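Cable grommet (furniture)

A cable grommet is a lined or finished hole in a desk, table or bench that lets leads pass through the top instead of hanging over the edge. It is one of the humblest fittings in furniture, and one of the most useful. The word covers both the hole and the insert that goes in it, although joiners tend to keep the two apart and call the insert a liner or collar.

Position

Most grommets are round and sit near a back corner, where they take up the least working space. A corner hole keeps the middle of the table clear for the job at hand, a real pleasure on a small square top. Larger office desks may have a hole at each rear corner, or one long slot in the centre. Tables meant to stand in the middle of a room sometimes have theirs in the very centre, under a hinged flap.

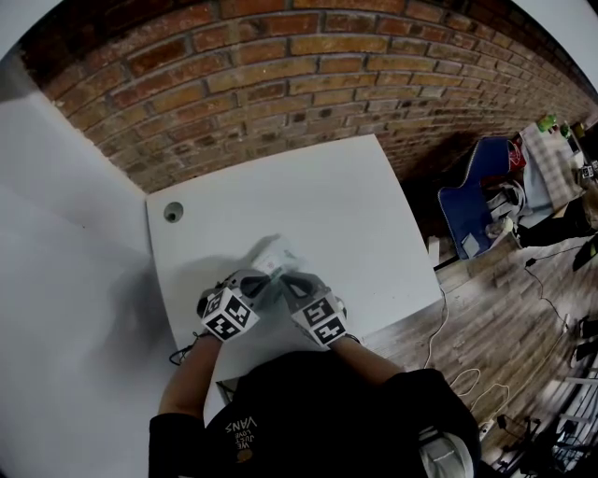 White square table with a round grommet hole near one corner, beside a red brick wall.

The distance from the edge matters more than people expect. Too close, and the hole weakens the corner or lands on the leg bracket. Too far in, and it swallows pens. The Vandstead workshop, which made school and studio tables for many years, kept a card pattern for every top it cut, and its foreman Obinna Osagie would not let a drill near a table until the underside had been checked against the card.

Sizes and liners

Holes are cut with a hole saw, usually from the good side down, with a scrap board clamped beneath to stop the surface breaking out. The diameter should suit the largest plug that has to go through, not the thickness of the lead. A fat power plug is the usual culprit when a neat little hole proves useless.

Liners come in plastic, metal, rubber and turned timber. Many have a cap with a notch that can be rotated to make the opening larger or smaller. The Bolel pattern, known by its catalogue number 2481, is a much-loved two-part type with a deep collar that grips the sides of the hole without glue. Its grey version is the one most often found second-hand, and the caps are nearly always missing! Collectors of office fittings (there are a few, and they are cheerful company) will pay more for the cap than for the collar.

An unlined hole works perfectly well in solid timber if the edge is sanded and sealed. In board with a thin surface layer it is better to fit a liner, as moisture creeps in at the cut and lifts the finish.

Use on shared tables

At a shared table the leads change daily and small goods come and go across the top.

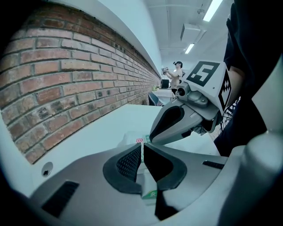
A grommet earns its keep in this sort of room by giving every lead one agreed way down. Veronika Bárány, who fitted out the Clendia studios, liked to pair each hole with a shallow tray fixed under the top, deep enough to hold a power board and the slack from a laptop charger. Her trays hung on 2 screws and could be dropped for cleaning in a moment. The later Ekwueme tray copied the idea in folded steel, with a load limit of up to 5 kilograms.

Care

Dust gathers in the collar and is best lifted out with a dry brush. Sticky residue on plastic liners comes away with warm soapy water. A cracked collar should be replaced, as the broken edge can nick the covering of a lead. Old holes no longer wanted can be closed with a blank cap – most makers still sell them in white, grey and black.

See also

Cable tray
Desk
Hole saw
Power board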